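作業ノート 2022/02/16

Kuko(シミュレータ上の台所)で家事タスクの続き。今日の問いは先週と同じで、「機械はもう台所を片づけられるのか」。先に書いておくと、今夜の皿は私が洗う。

午前は戸棚まわり。Rissanen版の方策をそのまま読み込み、初期姿勢だけ散らして100回。成功は13回。Fellbyの連中の報告ではもっと景気がよかったはずだが、あちらは初期姿勢を固定していたらしい。うちの台所でも、私が毎回まったく同じ位置に立てば少しは手際がいいと思う。

失敗の大半は把持以前の問題で、手先が木の面の下に入ったあと、どこへ行くか決めかねる。手首視点だと木目ばかりで手がかりが薄い。人間なら手探りで済ませるところを、こいつは律儀に見て考える。

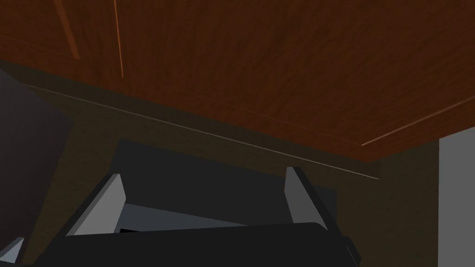
図1 手首視点。木の面の下、指は開、把持なし。

メモ:指先と奥の帯状の縁との距離をログに出すこと。いまは接触フラグしか残しておらず、惜しい失敗と論外の失敗が同じ0で並ぶ。集計は楽だが、何も学べない。

昼に設定ファイルを見直したら、手首の回転制限が古い値のままだった。直して再実行、成功率は誤差の範囲。直す前に期待した時間を返してほしい。

午後は卓上拭きの下準備。布はまだ持たせず、天板の上を端に沿ってなぞらせるだけ。布の変形計算を入れると1ステップが最大で2倍重くなるので後回し。つまり現段階の「拭き掃除」は、手ぶらで机の上をうろつく動作を指す。家で私がやると叱られるやつだ。 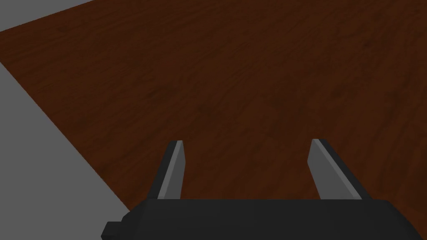
図2 天板の左端寄り。指は開、天板上に物なし。

端の検出は思ったより素直。木と灰色の境目がくっきりしているおかげで、Saltarnessの実機でこの通りいくとは思わないほうがいい。あそこの作業台は縁が丸いうえ、たいてい誰かの工具が載っている。片づいた机しか片づけられないのでは、営業に見せる資料には書きにくい。

床の灰色と右脇の灰色の面が近すぎる件は未対応。床に適当な模様を貼って、認識がどれだけ崩れるか見る。崩れるほうに昼飯を賭けてもいい。

次回まで
・距離ログ追加、戸棚を再度100回
・床テクスチャの差し替え
・布は軽い近似モデルで一度だけ試す
・Fellbyに初期姿勢の条件を問い合わせ(角の立たない文面で)

判定:家事はまだ無理。戸棚の下をのぞくのと、きれいな机をなでるのはできる。19時、再実行を回したまま退室。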